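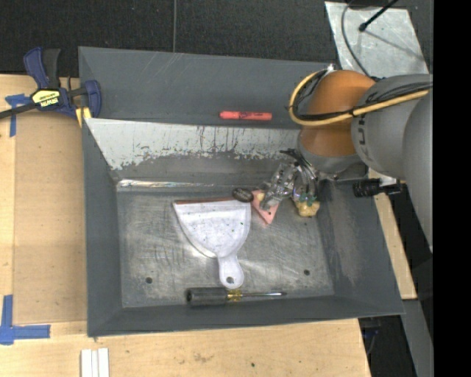 Progress report: Panalitz tool and toy library

Thu 20 November

The library opened to members in the Politis building as planned. Membership stands at 100 households, which meets the target in the grant agreement. Most borrow hand tools and small household items. Toys go out mainly on Saturdays.

Spending
The shelving came in under budget. We would like to move the balance to repairs — drill batteries wear out faster than we allowed for. Rent is paid through March.

Loans and returns
The loan period is now 10 days, up from a week. Late returns have dropped. Two items were written off this quarter, a hedge trimmer and a tile cutter.

Open points
The Wedov branch still has no signed lease. The landlord wants a longer term than the grant covers, and we need your view before we reply. Plalalero has offered shelf space in the meantime.

Next period
Stock check, new labels for the toy section, and a first repair evening at Politis. The member survey goes out after that, with results in the next report.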